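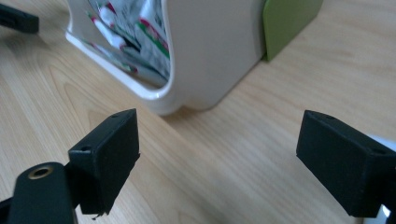 A light wooden tabletop, seen from close by.

Ellstead furniture reuse scheme to open on Saturdays

1 November 2020

A scheme that passes on second-hand tables, chairs and beds to households in Ellstead is to open on Saturdays for the first time.

The Vovia store, in the former carpet warehouse on Amrani Road, has until now opened on weekdays only. Manager Orysia Dovhaniuk said many people who wanted furniture could not get there during working hours.

"We had families asking a neighbour to come and choose a table for them," she said. "That is no way to furnish a home."

The store has supplied 108 households since it reopened in August. Tables and chairs are the items most often asked for, followed by single beds. Wardrobes are harder to place – many will not go up the stairs in the older terraces near the station.

Items cost no more than £40, and delivery within the town is free for anyone on a low income. The longer hours will be paid for by a grant of £1,000 from the Urkia Fund, which will also cover a second delivery driver until the spring.

Danylo Kostiuk, who runs the workshop at the back of the building, said 19 tables were waiting to be sanded or have their legs fixed. He is looking for donations of wood screws, clamps and clear varnish.

Visitors must book a time slot by phone and wear a face covering inside. Saturday hours will be 10am to 2pm. Donations of furniture can still be dropped off on weekday mornings, but sofas without a fire safety label will be turned away.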